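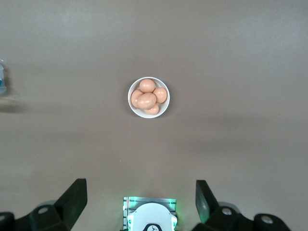

Traian Tudose has sold kitchen equipment for 11 years, and he says that eggs are the first thing every customer asks about. "They come to our room in Badutthorpe, they look at the arm, and they say: very nice, but can it take an egg?"

His company, Julonik, now offers a gripper kit with two fingers for small bakeries and hotel kitchens. The kit is called Dillow. It costs 3000 dollars without the arm, and the price includes a camera for the wrist and one day of training.

I asked him what is difficult about eggs in a bowl. "One egg alone on a table is easy," he said. "In a bowl, they touch each other and they touch the wall. The finger must find a place to enter. If you choose the wrong egg first, you push the others."

Vusumuzi Pretorius runs the breakfast kitchen at the Mokgethi guest house, where the kit has been on trial for 8 weeks. He likes it, with some reserve. "It is slow. I can do a bowl before it has done two eggs," he told me. "But at five in the morning I have bread in the oven and I am glad for the help." In the first week it broke 46 eggs. He wrote down each one and sent the list to Tudose.

Tudose did not argue with the list. He changed the closing force and sent softer pads for the fingertips, which are now part of the kit. Pretorius still wants a better manual. "The page about cleaning is very short," he said. Tudose promises a longer one in October.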